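The Beans from Golach

The beans had been Sunita's mother's, and before that they had been in a shop in Golach that closed down. Sunita Baptiste knew this because her mother had mentioned it every time she opened the box. She had never said why she bought so many.

There were 600 grams of them when Sunita put them on the kitchen scales on the Friday night. The recipe said 500. She had read it several times and still could not see what she was meant to do with the rest, so she put the lid back on and went to bed.

In the morning she took the box to work, where there was space. The people at Ferraro did not mind what you did on a weekend as long as you signed in. The book by the door wanted the day written in full, so she wrote Saturday, September 10, 2022, and under it her name. Ashton Merrick had signed in before her and had drawn a line under his own name with a ruler.

"You wash them first," Ashton said, when she told him. "My nan did. Wash them, pick out the bad ones, soak them."

"How long?"

"Until they're soaked."

They found a yellow basin and a white table to stand it on. The lid came off with a snap and was put down on the left, where it would not get knocked. Then it was only a matter of tipping.

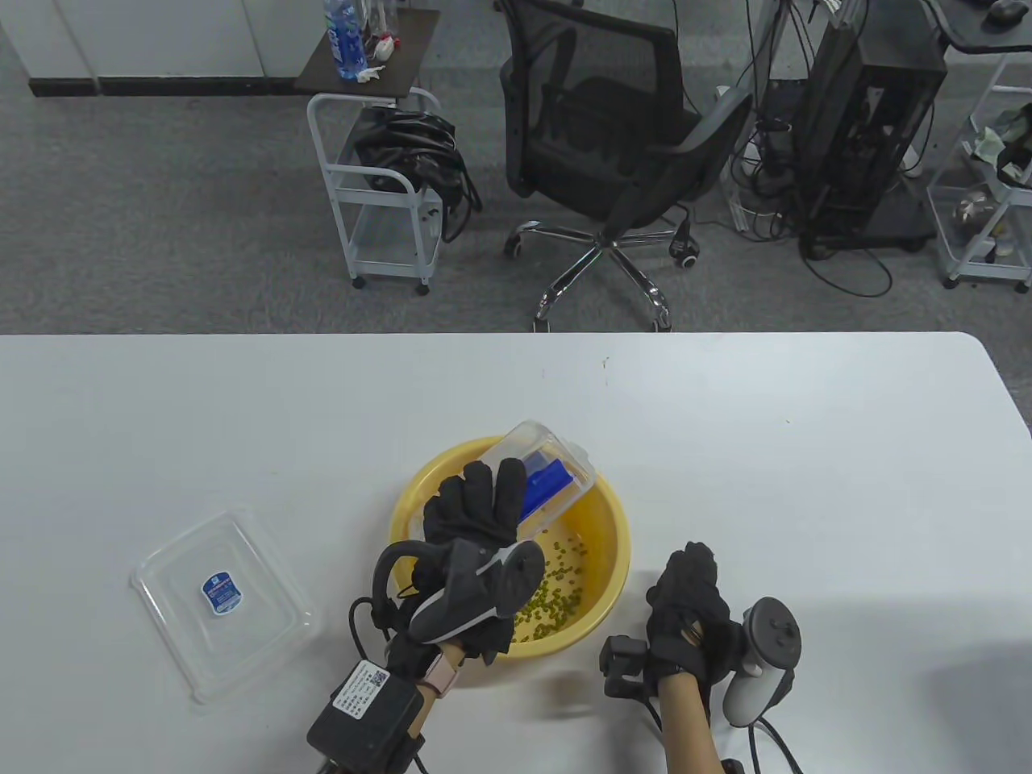 Sunita had expected the sound to bother her. Her mother used to do this on a Sunday, early, with the radio off, and from upstairs it had been like rain starting and then changing its mind. She used to lie there and wait for the second lot. But in a big room with a carpet it was a small sound, and what she noticed was the colour. She had remembered them as brown.

"Are they too old?" she said.

"They're beans," said Ashton. "They don't know how old they are."

He bent down to look at them all the same. He had a way of looking at things that made people wait for his opinion, and then often he did not have one. He straightened up and said that Jakden would have sold her a bag for next to nothing, and she said she knew that.

"So why these?"

She thought about it. The house in Fulville had been sold in July. Her brother had taken the table and the good chairs, and a man with a van had taken most of what was left. She had gone round afterwards with a bin bag and found the box at the back of the cupboard over the cooker. It had gone into the bag first. Then she had got as far as the front gate and taken it out again.

"They were there," she said.

Ashton nodded and went off to see about something to wipe the table with.
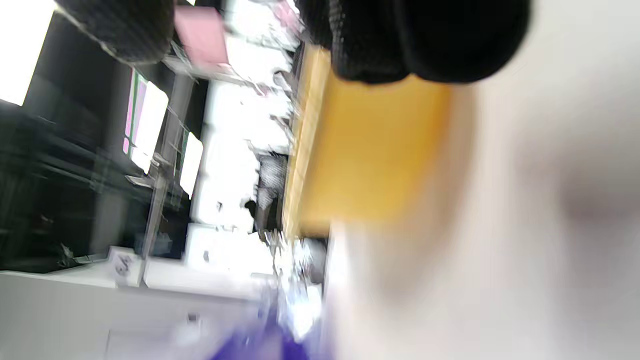

Words: Ashton Merrick

It was a longer job than either of them had planned. A few beans had got away and had to be chased across the table with a fingertip. Sunita picked out the split ones and made a pile. Then she looked at the pile and put half of it back.

"You can't do that," Ashton said.

"My mother did."

"Did she?"

"I don't know. I was always upstairs."

She was 54 and she had never cooked them herself. It seemed a strange thing to admit in front of someone from work, so she asked him about his nan instead. He said she had lived at the top of a hill and had shouted at the bus. He said she put a bay leaf in everything, including, one time, a trifle.

They carried the basin to the sink between them, although it weighed very little. Sunita ran the tap and put her hand in. The water went cloudy and she poured it off and did it again – 2 rinses, the recipe said, and on this point she was prepared to believe it. A couple of beans floated. Ashton said those were the ones to throw away, and this time she let him.

At home that evening she soaked the lot, all 600 grams, and rang her brother to ask if he still had the big pan. He did. He said he would bring it over if he could stay and eat.

"It might not be any good," she said.

"Has it got a bay leaf in it?"

She looked in the cupboard while he waited.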